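Laundry tips from the Poltdale robotics club

Every April the club picks a home chore, and every April somebody promises it will be solved by summer. This year it was socks. I run the tips page, so I get to write down what helped, and I have my doubts about most of it.

Start with knit that has a rib you can see. Smooth fabric gives the fingers very little to pinch. Go for a fold and leave the flat part alone.
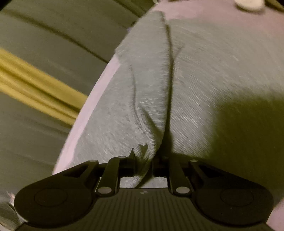

Does a gripper pair socks faster than a person?
Not in our club. The best student run took 24 minutes for a small pile, and I can do that pile during a phone call.

Spread the socks out before you start. The Ristell team logged 2,286 tries and the Bellamy team 1,213, and both say a heaped basket was the worst way to begin. I could have told them that for free.

Keep patterned blankets off the work surface. Close slowly. Take the sock near the cuff if you can get at it, and don't tug.

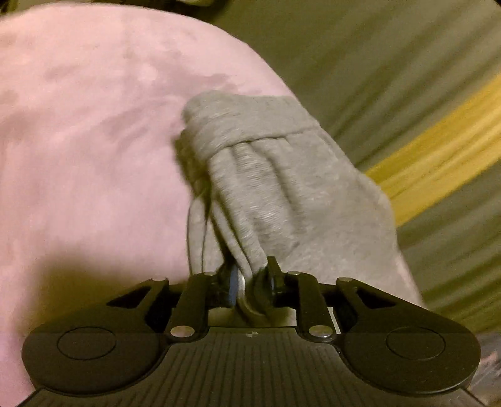 Wipe the finger pads every 3 runs, lint builds up. The Flarano kit manual says monthly, and I don't believe it.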